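*December 20, 2019*

Keith Costigan printed labels in Irnanham for about 30 years. He sold the business to Cletow last January and has kept one small press for himself, set up in the room behind his kitchen. I asked him first how he got into it.

"I answered an ad," he said. "It said printing, and I thought it meant newspapers. On my first morning they gave me a roll of jam labels and told me to look for bad ones. I did that until summer."

The shop was called Cosgrove then. It did food labels mostly, with some work for paint companies and a garden center that changed its prices all the time. Costigan moved onto the presses when another man hurt his back, and he stayed there.

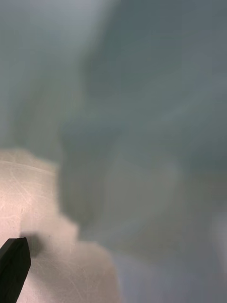
The part of the job people misunderstand, he told me, is the glue. Customers come in with a drawing and a color they like, and they want to talk about the drawing. He wanted to talk about where the label was going. A jar that sits in a refrigerator needs one kind of glue. A box that gets opened once and thrown out needs another, and it's cheaper.

"I lost customers over it," he said. "They thought I was trying to sell them something. Then the labels would slide off the bottles and they'd come back, or they'd go to Herkow and have the same talk with them."

He still has the order book from his early years. Job 619 is the one he showed me, a run of honey labels that went out with the word "pure" spelled wrong. He had read the proof himself and signed it. The shop ran the whole order again at its own cost, and after that every proof had to be read by a second person. 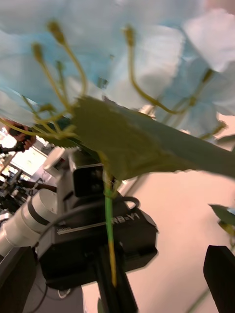
Tegan Tawhiri remembers the honey job a little differently. The mistake was in the customer's own copy, she told me over the phone, and Keith took the blame because the beekeeper was upset and had driven a long way. "He would have been within his rights to charge for it," she said. "He didn't even bring it up."

When I told Costigan this, he said she might be right and that it was a long time ago.

The work changed when digital presses came in. Small orders had always been a problem, since making a plate cost the same whether you wanted a few labels or a truckload. Now a person could order 20 and get them the next day. He thinks that was good for customers and hard on shops, and he doesn't blame anyone for it.
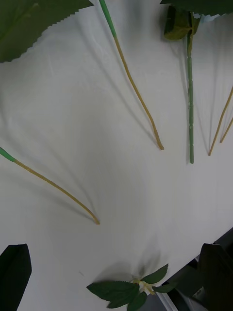

He was less easygoing about removable labels. Most of them, he said, are removable for a few months, and then they're as stuck as anything else. Heat makes it worse. He tells people to warm an old label with a hair dryer, pull slowly from one corner, and use cooking oil on whatever stays behind.
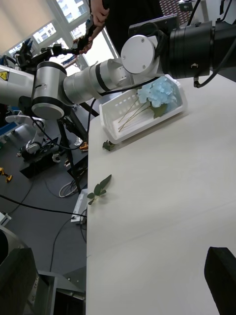

Safety labels were the work he liked best. They had to be readable from a distance by somebody who wasn't trying to read them, so there was little to argue about with the customer. A yellow sticker with a black symbol, like the one near the base of the white arm, is the sort of job he would have been happy to get. Dark on yellow shows up well, and he never had to discuss fonts. The hard part was getting them to stay on over a curve, where the edges want to lift. He rounded the corners on everything he could.

I asked if he still looks at labels in stores.

"All the time. My wife won't shop with me," he said. "I pick at the corners."

He was running a batch of jar labels for a neighbor that afternoon, and he went back to it when I left.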